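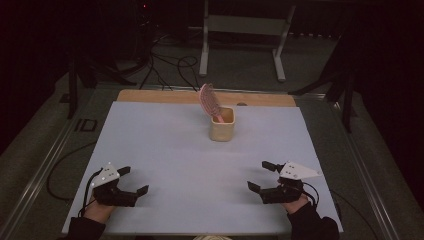
Brush cup

A brush cup is a small open container, usually ceramic, glass or metal, in which a hairbrush is kept upright when it is not being used. It belongs to the same family as the toothbrush tumbler and the pencil pot, and in many homes the three trade places quite freely over the years, so that a cup bought for one job may end up doing another and nobody minds very much.

Form

Most brush cups are low and a little heavy for their size, with round or softly squared sides. Weight matters more than height, for a paddle brush carries its broad head well above the rim and will happily tip a light cup over. The handle goes in first and comes to rest at a slant against the wall of the cup, leaving the bristles out in the open air — a kindness to the cushion of the brush, which dries slowly after a damp head of hair. Glazes tend to be pale, cream and beige being old favorites, though a light interior does show dust and needs a rinse now and then.

Use

A cup commonly sits toward the back of a dressing table or shelf, where sleeves are less likely to catch it. Long-handled combs can share the space, but hairpins sink to the bottom and are better kept in a dish.

In collections

The potter Mi-kyung Cho made squared cups at the Trullholm workshop, and her first run of 147 pieces, sold each August at the Clurbridge market until they were gone, is still fondly looked for. Ye-rin Ahn's household survey of Clurbridge described 35 brush cups in daily use, among them several that had started life as sugar bowls — some with the lid still kept in a drawer nearby.

See also: Dressing table; Hairbrush; Tumbler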